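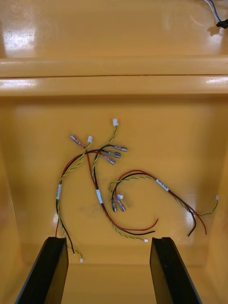
Fig. 1. Wire harnesses, plastic bin.

Grerley Turnover Log

Version 4. Last updated 29 May 2023. Maintainer: Manju Dubey.

Summary

Tabular records of cleaning visits between guest stays at short-term rentals in Grerley and Chauke. The log holds 748 visits to 78 properties. Each row is one visit. Linen counts, supply restocking and damage notes are kept in separate tables and joined on visit_id.

The records were exported from Mulska, the scheduling tool the cleaning crews use on their phones. Free-text notes were typed by the cleaners and have been left as written apart from the removal of names, phone numbers and door codes.

Files

visits.csv: one row per visit, with start time, end time, crew size and property_id
properties.csv: bedrooms, bathrooms, floor type, laundry on site (yes/no)
linen.csv: sheets, towels and bath mats taken out and put in
restock.csv: item, unit, quantity left at the property
notes.csv: free text, English only

All files are UTF-8, comma separated, with a header row. Times are local and use the 24-hour clock. An empty cell means the field was not filled in. A zero is a real zero.
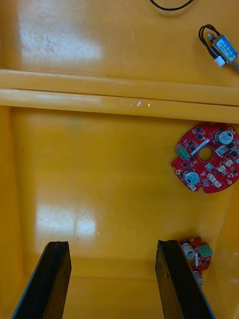 Known Issues

End times are missing for visits where the cleaner closed the app before checking out. Do not fill these from the next visit's start time, as crews often stop at the Pilport laundry between jobs.

Crew size defaults to 1 in Mulska. Some 200 rows still carry the default and are marked crew_unchecked = 1. Drop them before computing labor hours per bedroom.

Dish soap and dishwasher tablets shared a single item code until January. Rows entered under the old code are labeled dish_any in restock.csv and can't be split.

Properties in Chauke are mostly studios. Comparing average visit length between the two towns without controlling for bedrooms will give a misleading result.

Deep cleans are logged as ordinary visits unless the cleaner added the word "deep" to the note. The column deep_guess is a plain string match and misses misspellings.

Intended Use

Estimating visit length, planning linen stock, and testing scheduling code. The log is not suitable for rating individual cleaners. Worker IDs were removed before release and should not be reconstructed from shift patterns.

Changes in This Version

Bath mats moved from restock.csv to linen.csv
Duplicate visit_id values removed
floor_type "mixed" replaced with the type in the largest room
Column key_return dropped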